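From: Érica Dantas
To: cell-maintenance list
Date: July 24, 2022
Subject: Re: left arm stops above the plate rack

Hello all,

thank you for the answers. I put the question again, for those who did not follow:

> Our left arm goes down to the first plate in the rack
> and closes too high on the rim. The right arm is fine.
> Same program as in April. Is it the gripper or the base?

I checked both. The four bolts of the left base were tight, so I left them. The gripper was the problem – after the finger change, the tool length in the controller was still the old one. I have corrected it and taught the point above the rack again, at reduced speed.
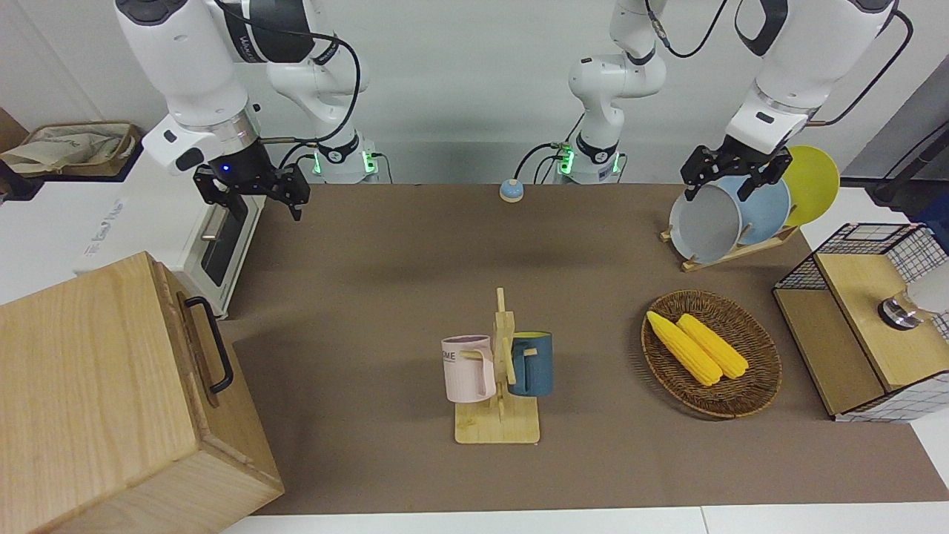

After this I ran 12 cycles with the plates only, and then the mugs. The plate point held each time. I have not yet done the long run of 900 cycles, so please do not copy my values to the Venano cell before I write again.

Two questions remain. Does somebody have the Lirar cable guide in the longer version? Our cable behind the left base makes a loop I do not like. And on error 668, do you clear it from the pendant or do you restart the controller? The manual says both – on different pages.

Kind regards,
Érica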